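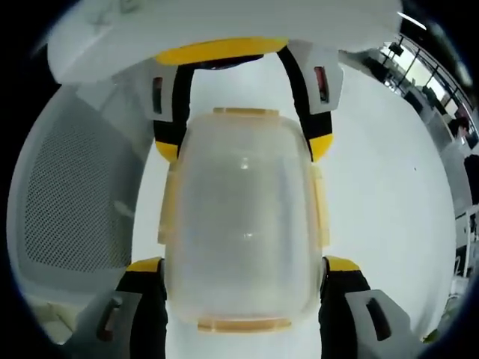
About Dimia

We dye yarn and teach people to knit sweaters that fit. Every yarn company says it started with a grandmother and a dream. Fernanda Pinheiro started Dimia after paying for 2 skeins of "heirloom" merino that pilled before she got to the second sleeve.

She still doesn't trust the word heirloom. You won't find it on our labels, and "artisanal" is gone too. We're not sure what "small batch" means when everyone uses it — ours is 20 skeins to a pot, so you can decide. 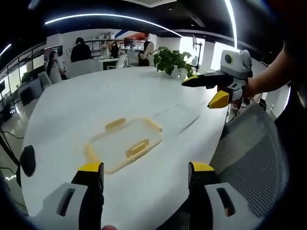
Classes

Amândio Barreto teaches them. He doubts that anyone learns brioche in a weekend, whatever the flyer says, so his course runs until March and includes ripping back. Bring needles you already like. We have no opinion on the $40 ones, except that we knit with the cheap ones.

Our yarns

Jollel is the sock base, with nylon in it. Starer is the worsted. It blooms when washed, and so does your gauge, so knit the swatch.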